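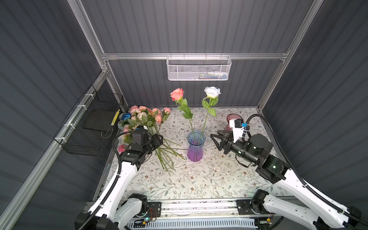 Une tige artificielle ne retombe que là où on la plie, a fait remarquer une participante au cours des entretiens, et il faut donc décider de son port avant de la mettre dans le vase. Cette observation rejoint un point relevé dans les réponses au questionnaire Cundix : la composition en fleurs artificielles ne se réduit pas à la transposition des usages du bouquet frais. L'absence d'eau et de flétrissement supprime certaines contraintes, mais la rigidité des tiges en introduit d'autres, que la présente section examine.

4.2. Disposition des tiges et choix du contenant

Le corpus Altix comprend 542 compositions, classées selon le nombre de tiges, leur longueur apparente et la forme du contenant. Le cas de la figure 4 correspond à un état peu chargé : un vase en verre cannelé, au coloris dégradé, contient deux roses à longue tige, l'une corail, l'autre blanche, tandis qu'un bouquet lâche de petites fleurs rose pâle repose sur la table, à gauche du vase. Les tiges des deux roses se rejoignent à l'ouverture et les corolles restent bien distinctes. Une telle configuration laisse au contenant une part importante de l'effet visuel.

Le feuillage joue dans ces compositions un rôle que la littérature consacrée aux fleurs coupées aborde surtout sous l'angle de la conservation. Sur une rose artificielle, les feuilles dentées sont réparties le long de la tige et leur position conditionne la profondeur à laquelle celle-ci peut être engagée dans un col étroit. Le guide Rosser recommande de relever les feuilles basses avant l'insertion — consigne que 17 participants ont jugée difficile à suivre lorsque la feuille est large.

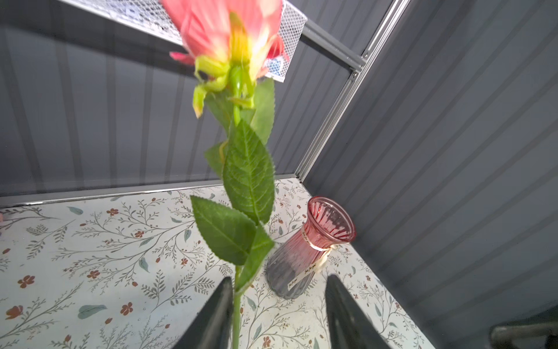 La difficulté tient en partie à l'ordre des opérations. Une feuille relevée trop tôt masque les sépales et alourdit la silhouette sous la corolle ; relevée trop tard, elle risque de buter contre le bord du vase. Dans la série Tina, les compositions ont été reprises jusqu'à 5 fois avant que leur auteur ne les déclare achevées, et ces reprises ont porté plus souvent sur l'orientation du feuillage que sur la hauteur des fleurs.

Le mélange de fleurs simples et de bouquets déjà assemblés appelle une remarque complémentaire. Les tiges d'un bouquet lâche s'écartent en éventail dès qu'on le pose, de sorte qu'il convient de les resserrer avant de les présenter à l'ouverture. Les participants ont procédé de deux manières — insertion du bouquet entier ou introduction tige par tige — dont les effets sur l'équilibre final sont comparés en 4.3.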